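Kastham Bath Towel in Black: Product Review

The Kastham bath towel was assessed by our household textiles desk over 11 weeks of ordinary domestic use. It is sold singly or in pairs, in four colours, and the black version was chosen for this review. Two comparison towels, from Preltlow and Coken, were washed and dried alongside it.

The Kastham is a heavy towel. It absorbs water promptly from the first wash, which could not be said of the Preltlow, and it remained comfortable against the skin throughout the period. Drying is slower. On an indoor airer in January it required most of a day, and the hem remained damp after the centre had dried.
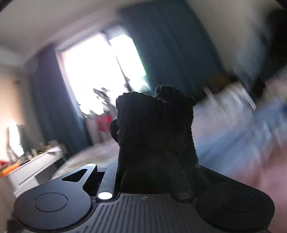 Storage deserves separate consideration, particularly in a bedroom without a dedicated linen cupboard. Thick towelling does not lie as flat as a cotton sheet, and the folded edges seldom align. Black fabric adds a further difficulty: with the light behind it, a bulky piece reads as little more than a dark outline, its texture showing only along the edges, and it is easy to misjudge where one fold ends and the next begins. We recommend folding black items on a pale surface facing the window. A shelf 15 inches deep held the Kastham folded in thirds and then in half.

Colour retention was good. Some dye was released in the first two washes, and the care label's instruction to wash separately should be followed. Lint was moderate and had largely ceased by the fourth wash. One loop was pulled near the hanging tab – it was trimmed without further damage.

The towel is recommended for households with adequate drying space. Those who dry laundry indoors throughout the winter may be better served by the lighter Coken, although it is less absorbent.

Overall score: 93 out of 124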